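# Stop selling me the arm. Sell me the bad table.

Wrote this in one go between 6 and 7 in the morning, so forgive the spelling. 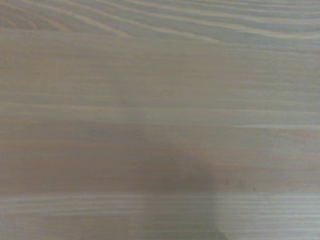

## The kit, quickly

Four weeks with the Plenwood bench kit. One arm, one gripper, one little camera at the wrist, a clamp, a power brick, a folder of sample tasks, and a subscription to Zenine, the software that does the teaching part. $2,000 for the box. Zenine is extra after the first 2 months. Remember that, I'm coming back to it.

I run a small shop. We pack and sort parts, mostly small stuff, short runs. Not a lab. No one here has a degree in any of this. Which is supposed to be who the kit is for - it says so on the lid.

And the hardware is good! I want that on the record before I get grumpy. Arm is quiet. Clamp holds. Gripper pads swap out without tools. I had it moving before lunch on the first day, and I am not a patient reader of manuals.

## What the wrist camera gets

Wood grain. A lot of wood grain. Soft, pale, a bit hazy, with a big blurry shadow laid over the middle of it.

If you've only seen the promo clips you'd think the wrist view is all crisp little objects sitting there waiting to be grabbed. A good chunk of what you record is the close-up kind, a surface and nothing else. No edge of the table to go by. Stripes, a shadow, one tiny dark speck that might be a knot or might be a crumb. I couldn't tell you which and I own the table.

So think about what the software has to do with that. Is the speck a part? Is the shadow a thing? Where does the wood stop? A person leans back and looks. The wrist camera can't lean back unless you teach the arm to, and the starter tasks dont teach it that. They start with the object already in view, nicely centered, on a plain white mat.

The white mat is in the box by the way. It's the most dishonest item in there. Everything works on the white mat.

## The sample tasks are too clean

There are 13 of them. Pick up the block, move the block, stack the block, put the peg in the cup. All fine. All on the mat. I ran every one and every one worked, and I felt like a genius for an afternoon.

Then I rolled the mat up and put it in a drawer and used my own bench, which is what I bought the thing for. Different story. Misses. Long hovers. Arm parked over bare wood like it was thinking it over. I re-recorded, changed the lamp, re-recorded again. Got better. Took days though, and not one page of the guide warned me those days were coming.

My opinion, and it's the whole reason I'm typing: the boring recordings are the product. Bare surface, bad light, shadow in the way, nothing to grab. A seller who gave me a fat folder of those, on wood and steel and cardboard, with notes on how to shoot my own, would get my money over one with a nicer arm. The arm is solved, for my purposes. The bench isn't.

## Yes I looked at the other one

Before buying I had a loaner from Fodik. Cheaper feel, louder, the cable catches on everything. But the guide has a chapter called "Your table is not our table" and it's the best thing I've read from any of these companies. Makes you record the empty surface first. Then again with the lamp moved. Then with the arm's shadow across it. Dull as anything. I skipped it the first time, went back and did it, and the misses dropped enough that I noticed without keeping score.

Did the same routine on the Plenwood after. Helped there too. So it isn't a hardware problem, it's a what-did-you-tell-the-customer problem, and those are cheap to fix.

## The subscription thing

Back to the money. Zenine charges by the month and the clock starts when you register. Not when you get your first useful run. For me most of the free period went on working out that my bench is hard to see. I was basicly paying, in time, to write the chapter they left out.

Start the clock later. Or give people more room. Or let old recordings stay usable after you cancel, which right now they don't, and I think that's shabby.

## Would I buy it again

Probably, yes. Annoyed but yes. It's sorting washers behind me while I write this and it's doing ok.

If you're a shop like mine: leave the mat in the box. Put the arm over the real surface on day one and look at what the camera gives you before you record a single pick. If you can't make sense of the view, don't expect the software to.

There's a reseller, Yeoh, that will do a setup visit for a fee. Haven't used them. Asked if the visit covers recording on the customer's own bench and got back "usually". Get that in writing.

Next month I'm trying it on the steel counter. More shine, more trouble I expect. Will post the settings if I get any worth having.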